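Broselen Robotics Club - Workshop Notebook
Simulation Group, Grendville Room
November, second entry
Session opened 4:10 p.m.

Purpose of session

To continue pick trials for the Tolo project in the simulated bedroom, to test the revised grasp settings on irregular objects, and to decide which objects remain in the set for the Şimşekoğlu Student Challenge. The settings file in use was the one saved at the close of the previous session. No changes were made to the arm model.

Setup

The bedroom was loaded with seed 909. The arm is mounted beside the bed, and all picks are made from the bed surface. Objects are dropped onto the bedding at reset and given time to settle before the arm moves. Members running trials should wait for the settle message in the console. Two runs earlier this month were started too soon and had to be discarded.

The control step was left unchanged. The approach height was raised by 12 millimeters after last session's contact with the pillow. The wrist was permitted to turn up to 90 degrees from its home position before closing. Beyond that limit the planner tends to choose a long path over the headboard, and the run is lost to the time limit.

The large round object and the model cannon were kept in the layout as obstacles. Neither is a target at this stage. The cannon is the more difficult of the two to plan around - its collision shape was simplified by the group in October and is wider than the visible model at the carriage. 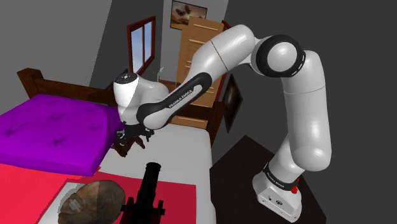 Trials

A block of 32 attempts was run on the meat object, divided evenly between the old and the new grasp settings. The old settings close on the center of the object as reported by the simulator. The new settings look for the narrowest part near the center and close across it. Resets were performed by script so that both halves began from the same list of starting poses.

Under the old settings the usual failure was a slip during the first part of the lift. The fingers met the object on a sloping face and pushed it out toward the bedding. Under the new settings slips were less common, but the planner more often reported that no reachable grasp was found. These cases are entered as failures in the log, as the challenge rules make no distinction between a dropped object and one never picked up.

Several of the unreachable cases had the object lying close to a second piece. The planner treats the neighbor as a fixed obstacle and rejects any approach in which a finger would touch it. A small allowance may be reasonable here. The proposal is to permit light contact with neighboring objects during approach only, and to restore the strict check before closing.

Finger contact was reviewed from the gripper view. Under the new settings the jaws should close on either side of the object with the narrow top left free above the body of the gripper. Reviewers should note that the view points outward from the gripper, so the jaws appear to point upward whatever the position of the arm.

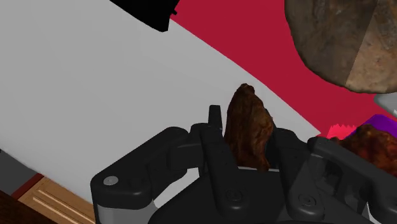
Gripper view, jaws closed on the meat object.

Observations

1. The contact force reading is noisy for the first moments after closing. The lift command should not be issued on the first reading above threshold. A short average is preferred.

2. The physics mesh for the meat object is coarser than the one drawn on screen. Some grasps that look sound in the viewer have only one contact point per finger. The contact display should be switched on when judging a grasp by eye.

3. Saved logs for the full block came to over 90 megabytes. The shared drive is close to its limit. Raw contact data should be kept only for failed attempts.

4. The bedding is a rigid surface in this version. Results should not be described in the report as picks from soft cloth.

Decisions

The meat object stays in the set. The new grasp settings become the default, subject to the change in the neighbor check. The old settings are to be kept in the archive folder under their present name and are not to be edited.

The cannon will remain an obstacle until the collision shape has been corrected. Any member wishing to attempt it as a target should work in a separate branch.

To do before next session

Write the neighbor contact allowance and test it on the starting poses that failed today.
Replace the single force reading with an average.
Rebuild the cannon collision shape from the visible mesh.
Clear October contact data from the shared drive.
Add the failure categories to the log header - slip, unreachable, time limit, other.

Session closed 6:25 p.m. Workstation left logged out, settings file saved and copied to the Tolo folder.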